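Widmer Toy Library
Our summer opening hours begin in June. The library will open at 10am and close at 5pm. Members are asked to return items at least 25 minutes before closing so that they can be checked in.

Widmer Toy Library
The loan period for large items is being extended from two weeks to three. This follows our February survey, to which 287 member households replied. Of these, 171 asked for longer loans. Small items and puzzles remain at two weeks.

Widmer Toy Library
Members with a large item already on loan need take no action. The new return date will show in your account by noon tomorrow.

Widmer Toy Library
Late returns will continue to be charged at £5 per item. We do not charge for ordinary wear. Please tell the desk about any missing or broken parts when you bring an item back, and do not attempt repairs with glue.

Widmer Toy Library
The Londance Road branch will be closed for the first week of June while new shelving is fitted. Reserved items may be collected from the main desk at Widmer Hall during that week. Returns are accepted at either branch as usual.

Widmer Toy Library
Play kitchens and other role-play sets may now be reserved online. One set may be held per household at any time.

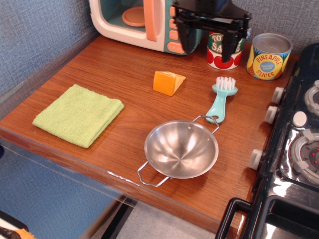 Widmer Toy Library
Reservations are kept for five days, after which the item passes to the next household on the list. Please bring your membership card when collecting. A second adult may collect on your behalf if named on the account.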